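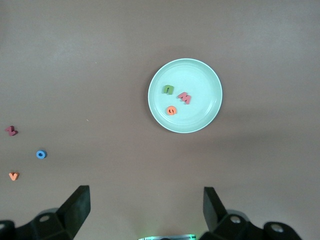 Foam letters on a plate

Prunton Traders list
Re: Card fees and the two-price sign
October 2025

Vasco Rebelo wrote:

> Zesex is raising our card rate again in March. I'm thinking of
> putting up a sign with two prices, one for cash and one for card.
> My brother-in-law says that's a surcharge and I can't do it. The
> people at the next stall say it's a discount and it's fine. Which
> is it? Also, do I ring up the cash sales at the lower price or the
> full one? I'd like to get this right before the holiday season.

Vasco,

I went through this last year for the shop in Astness, so I can tell you what I was told. I am not an accountant. Ours is at Herrera, and most of what follows comes from her.

It depends on which price is the regular one. If the tag says $200 and you take something off for cash, you have a cash discount. If the tag says $200 and you add something at the register for a card, you have a surcharge, whatever you call it on the sign. My contract with Zesex treats the two very differently. Discounts are covered in one short paragraph. Surcharges take up 2 pages, and you have to give them written notice first. Yours may not match mine, so read your own copy.

What I would do in your place:

1. Tag everything at the card price. Post the discount where people can read it before they get in line. We had ours taped to the register, and customers didn't see it until they already had a card out. It now hangs by the door and we get fewer arguments.

2. Ring up every cash sale at the price the customer paid, with the discount showing as its own line. Sales tax was figured on the discounted amount in our case. Ask about yours before you set up the register.

3. Give a receipt every time, even if they wave it off. We had a customer come back with a broken lamp and no receipt, and neither of us could prove which price she had paid. I refunded the full one. 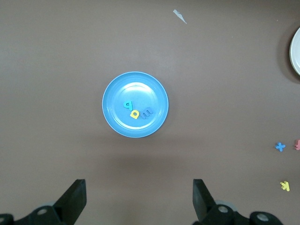
4. Deposit the cash whole. Don't pay the delivery guy or buy stamps out of the drawer. I used to do that, and by the end of one year I was $2,000 short between the register tapes and the bank. It was all small stuff, but it took me most of a month to explain on paper.

5. Work out whether it pays. Our card fees came to a little over $3,000 last year. The discount we gave for cash cost us almost the same, and then there was the extra time counting and driving to the bank. I kept it going mainly for the regulars who like it.

One more thing. Some people will hear "cash price" and assume you mean off the books. A contractor asked me straight out if he could get more off with no receipt. I said no and he bought it anyway – at the posted cash price, with the receipt in the bag.

I can send you the wording from our sign if you want it. I also have the letter Zesex sent about the March rates, which is different from the summary on their site, so check that yours lists the same monthly minimum.

Alistair Rankin
Astness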